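Version 1.2 of the card. Corrects the split sizes and adds the section on tape layouts.

# sadholm-openday-tape

Wrist-view recordings from the line-following demonstration at the Sadholm open day, 27 Mar 2026. Maintained by Kumiko Onishi. Hardware and calibration: Veikko Suominen.

## Contents

| Item | Value |
|---|---|
| Episodes | 283 |
| Labeled stills | 3,144 |
| Tape layouts | 26 |
| Visitor-drawn layouts | 9 |
| Control rate | 40 Hz |
| Views | wrist only |

Each episode is one attempt to move the gripper along a line of black tape, starting from a pose set by the operator. Visitors could take the controls after a short briefing or watch the Kevon policy run the same layout. The field `operator` is `visitor`, `staff` or `policy`. Visitor names and ages were not recorded.

## Setup

The arm carries a two-finger gripper with a small camera at the wrist. The fingers stay in view at all times and hide part of the line when it passes close to a fingertip. They are not masked. Users who want them masked should draw their own polygon per session, as the camera was reseated once and the finger outlines moved slightly.

Layouts range from one unbroken strip to several pieces with gaps and changes of angle. In a broken layout the operator is expected to cross the gap and continue on the next piece.
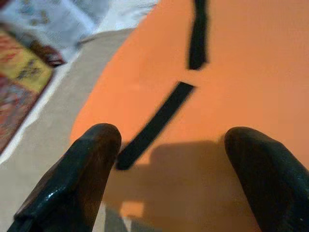
*Wrist view, broken layout: two black strips on orange, gripper open.*

Shadows were left in on purpose. The overhead lights at the open day put the arm's own shadow across the work surface in many poses, and a plain brightness threshold picks up its darker parts as tape. The Naqvi baseline in `baselines/` thresholds on saturation and value together. It still fails on a few layouts, which are listed in `known_bad.txt`.

## Files

- `episodes/`: one folder per attempt, with video, joint states and gripper width
- `stills/`: labeled stills, PNG
- `masks/`: tape masks, same base names as the stills
- `layouts.csv`: layout ID, number of pieces, who laid it
- `baselines/`: threshold baseline and its config

## Labels

Masks cover visible tape only. Tape hidden by a finger is not filled in. Strips that touch are labeled as one piece; strips with any surface between them are separate. Out-of-focus edges are labeled at the midpoint of the blur. Kumiko Onishi did the first pass and Veikko Suominen checked the broken layouts.

## Splits

Split by layout, so no layout appears in both train and test. All visitor-drawn layouts are in test. Do not re-split by still: neighboring stills are close to identical and scores will be inflated.

## Known issues

- Gripper width is missing for the first session. The column is present and filled with -1.
- Backgrounds beyond the work surface vary and are unlabeled.
- Some visitor episodes stop short when the controls were handed over. These have `complete = 0`.

A second recording is planned for the Priltby demonstration in July, with a fixed side camera added. It will be released as a separate set with the same folder structure.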